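Fórum Mesa & Bancada > Fermentação caseira > Levain

Tópico: Farinha integral no levain: quem mudou e não voltou atrás?

cleiton_fagundes
Pessoal, preciso dividir isso com alguém porque aqui em casa já não me aguentam mais! Troquei metade da farinha branca do meu fermento por centeio integral em fevereiro e o bicho virou outro. Antes levava umas boas horas da manhã pra dobrar, agora alimento depois do café e na hora do almoço já está encostando na tampa. O cheiro também mudou, ficou mais de maçã, menos de iogurte.
Minha receita: 100 g de farinha (metade centeio, metade branca), 100 g de água, 16 g de fermento maduro. Misturo com colher mesmo e deixo em cima da geladeira.
Alguém mais fez essa troca? O que aconteceu com o pão de vocês?

Everaldo Godoy
Fiz e adorei por uns meses, depois larguei. O centeio acelera demais no calor. Moro em lugar quente e o meu passava do ponto enquanto eu estava no trabalho, chegava em casa e já tinha murchado, ácido que só. Voltei pra branca pura e sou mais feliz. Mas no inverno concordo contigo, é uma beleza.

tarcisio.t
Everaldo, com todo respeito, isso se resolve com proporção! Usa menos fermento maduro na alimentação e pronto, ele demora mais. Eu uso 14 g pra 100 de farinha no verão e no frio dobro. Larguei a branca faz tempo e o sabor do miolo não tem comparação, fica com aquele fundo de castanha torrada que eu amo.
Cleiton, que marca de centeio você está usando? Eu comprava na Sampaio, a granel, mas a última leva veio com moagem bem mais grossa.

cleiton_fagundes
Tarcísio, estou com a da Brikska, pacote de quilo. Moagem fina, mas custa caro. Se alguém souber de outra eu agradeço!

Anselmo Cabrera
Vou ser o chato do tópico. Pra mim a velocidade do fermento diz pouco sobre o pão. Tenho um levain só de farinha branca, lento, e faço pão com alvéolo enorme. O que conta é pegar o fermento no pico e ter força na massa. Já vi gente com fermento explodindo no pote e pão baixinho na mesa.
E 100% de hidratação com centeio é quase um cimento, ele bebe água demais. Põe um pouco mais que você vai ver a diferença.

Everaldo Godoy
Assino embaixo do Anselmo, principalmente na parte da água.

tarcisio.t
Na água concordo, no resto não! Fermento ativo ajuda sim, ainda mais pra quem está começando e não sabe ler o pico. Com centeio ele perdoa mais, até alimentação atrasada.

Po-yen Wan
Oi, gente! Leio o fórum há tempos e resolvi entrar nessa. Faço uma coisa no meio do caminho: mantenho o fermento só com farinha branca e, na véspera de assar, tiro uma parte e alimento com centeio. Fica o melhor dos dois, o pote principal sossegado na geladeira e o levain do pão bem acordado. Hidratação da massa final eu deixo em 56% pra pão de forma, bem firme, e nos redondos subo bastante.
Pra farinha, experimentem a Grivier. Achei numa lojinha perto da estação Kokbridge e já assei vários pães com ela. Casca linda!

cleiton_fagundes
Po-yen, que ideia boa, vou testar essa da véspera! E Anselmo, pus mais água hoje cedo como você falou e ficou bem mais fácil de mexer. Depois conto do pão.

Anselmo Cabrera
Conta sim, e corta no meio pra gente ver o miolo. Continuo achando que a branca dá conta.
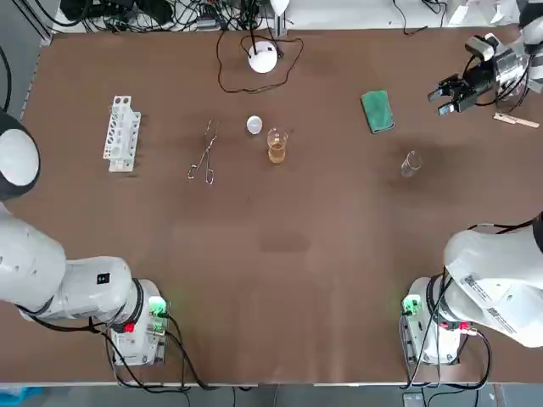

Tópicos parecidos

Levain na geladeira: de quanto em quanto tempo alimentar?
Pão de centeio puro, alguém acertou o ponto?
Panela de ferro ou pedra no forno a gás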